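Section 3: Arrival, Water and Heat

Read this part before you unload the car. The sections on the canoe and the fire pit can wait until you have lights and a working toilet.

Getting in

1. Leave Predport on the lake road and ignore your phone from the gas station onward. It will try to send you up the logging track, with great confidence. Stay on the pavement until you see the Halim Cabins sign.
2. Stop at the mailboxes. Lareck is the green cabin at the top of the drive. Bravton is the brown one at the bottom, and the people in it would like to finish their dinner.
3. Open the lockbox with the code in your confirmation email. Push the shackle in, turn the dials, then pull. If it sticks, push in again and wiggle. Please don't hit it with a rock. The marks already on it are from people who tried.
4. Hang the key on the hook inside the door. The last key that went swimming is still in the lake.

Note: Check-in is at 3. The cleaners are fast but they do not bend time, and a car idling in the drive has never made a bed dry sooner.

Turning on the water

The water is shut off between stays.

1. Close every faucet in the cabin, including the outdoor shower behind the porch. Everyone forgets the outdoor shower.
2. Open the closet to the left of the bathroom. The main valve has a red handle.
3. Turn the handle slowly until it lines up with the pipe. You will hear knocking. The pipes have always done that and they mean nothing by it.
4. Run the kitchen cold tap until it stops spitting.
5. Flush the toilet and let the tank fill completely before anyone gets ambitious.

CAUTION: Do not switch on the water heater until the hot tap in the kitchen runs in a steady stream. A heater switched on empty will burn out its element, and you will be bathing in the lake with the key. 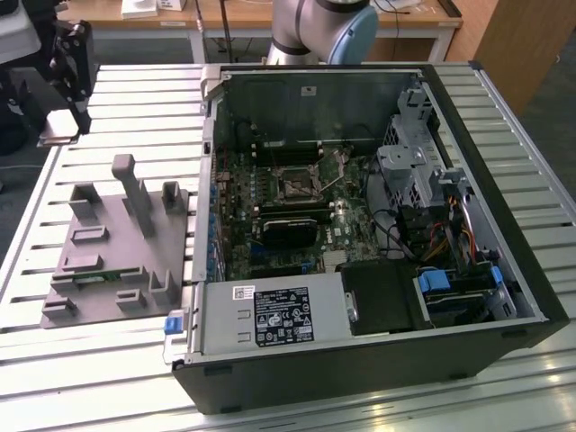
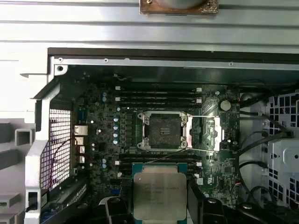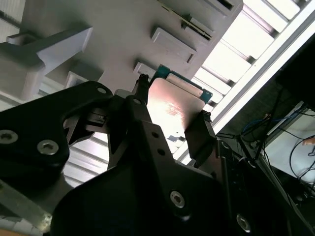
Written by M. Halim

Water heater and heat

1. With the hot tap running steadily, shut it off and find the breaker panel on the back porch.
2. Switch on the breaker marked WATER HTR. The one marked WATER HTR (OLD) goes to the porch light. We know.
3. Give the heater an hour. The tank is a fair size but it will not cover four teenagers in a row. Adults first is our advice, though we don't have to live with them.
4. Set the wall thermostat to where you want it and leave it there. Turning it all the way up will not warm the cabin faster.

Note: Lareck sits at 1,646 feet, and the nights get cold even in July. Extra blankets are in the chest at the foot of the big bed. The one with the moose on it is scratchy and we can't bring ourselves to throw it out.

Lighting the wood stove

1. Open the damper on the stovepipe. The handle should point straight up and down.
2. Open the air slide under the door all the way.
3. Lay crumpled newspaper, then kindling, then one small split log. There are matches in the coffee can on the shelf.
4. Light the paper and leave the door open a crack until the kindling catches.
5. Close the door, and push the air slide in halfway once the log is burning well.

If smoke comes into the room, go back to step 1. It is always step 1.

CAUTION: The stove top and pipe stay hot long after the fire looks dead. Ashes go in the metal bucket with the lid on, and the bucket goes outside on the gravel. Never put ashes in a paper bag, and never set the bucket on the deck — the deck has been replaced once already and it cost more than the canoe.

If something doesn't work

No water anywhere: the red handle is not all the way open.

No hot water: check the breaker, then check your watch.

No lights in the bedroom: somebody has turned off the wall switch by the closet, which also runs the outlets. Phones will not charge either.

A scratching noise above the kitchen: a squirrel. He is outside the ceiling and believes he is inside it.

Anything wet that should be dry: close the red handle first, then call the office. A call about a leak is welcome at any hour. A call about the Wi-Fi is welcome after breakfast.

Spare fuses, a flashlight and the plunger are under the sink. Put them back where you found them, even if you found them somewhere stupid.

Related sections
Before You Leave Home: What to Pack
Kitchen and Grill
The Dock and the Canoe
Trash, Recycling and Bears
Checking Out of Lareck
Map to the Predport Grocery

Halim Cabins, 134 Lake Road, Predport | Guest manual updated 21 August 2022 | Contact the office | Back to top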